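Cullinane Robotics Working Group
Equipment Planning Meeting, Minutes
17 January 2020

Chair: Dymphna Duggan
Minutes: Equipment Planning

1. Minutes of the last meeting

Approved with one correction. The line about the spare controller should say it was returned to the supplier for credit, not for repair. The credit has been received and applied to the cable order.

2. Workstations for simulation

The two older workstations still run the household scenes, but rendering is slow when more than one person has a job queued. Dymphna asked whether a third machine should go in this year's budget or wait for the next one. The group compared a new workstation from Flolla with renting time on an outside server. Renting is cheaper at the start. It gets more expensive if we keep running jobs overnight, which we plan to do through the spring.

Agreed to request one workstation in this budget. The request will name the memory and graphics card we need and leave the case and monitor open. We already have monitors. The rental quote stays on file in case the request is turned down.

3. Scene library

The group reviewed the current household scenes before deciding whether to renew. The Nerkari license covers the rooms and furniture. It does not cover the gripper model, which we maintain ourselves. Comments were mostly about surfaces. Dark patterned stone tile beside a plain pale wall was considered useful for testing the camera settings, and several people want more rooms with that kind of contrast. There was a short discussion of mirror-like panels and whether they slow down rendering enough to matter. No figures were available, so this was carried to the next meeting.

Renewal is due in May. Two options were quoted: the basic set at 200 scenes and the larger set at 300. The larger set includes more kitchens and entryways. Dymphna said we have not used all of the basic set and she would not support paying for the larger one without a list of what is missing. Agreed to renew the basic set unless that list makes a case for more.
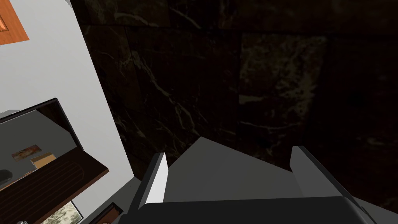

Hardware

4. Gripper purchase

The proposal is to buy 2 grippers from Cilline, one for the bench arm and one to keep as a spare. Both would be the two-finger model. The simulated gripper will need to be checked against the manufacturer's drawings once a model number is settled, including the finger length and the full opening width.

Replacement finger pads were discussed separately. Cilline sells them only in sets, and the price per set drops on larger orders. It was decided to buy a single order of pads with the grippers and to review use at the end of the year. The request for a third gripper was withdrawn.

A question was raised about the mounting plate. The plate on the bench arm uses the old bolt pattern. An adapter can be made in the shop, but shop time has to be booked and charged to this budget. The alternative is to buy the plate from Cilline. Both costs will be brought to the next meeting.

5. Budget

An amount of $1,000 was set aside for small items: pads, cables, fasteners and the mounting plate or adapter. Shipping comes out of the same line. Anything over that needs approval from Dymphna before it is ordered.

The workstation and the grippers will go in as separate requests, so that one can be approved without the other. If only one is approved, the group prefers the grippers. This preference will be stated in the cover note.

6. Actions

Dymphna to send both equipment requests with the cover note.
Dymphna to ask Cilline for drawings, delivery times and a price for the mounting plate.
Members who want additional scenes to send a list of room types and surfaces before the license renewal.
Shop time for the adapter to be priced but not booked.
Rendering times with and without mirror-like panels to be logged on the older workstations.

7. Other business

The storage cabinet key is missing again. A copy will be cut and charged to small items.

Meeting closed at noon.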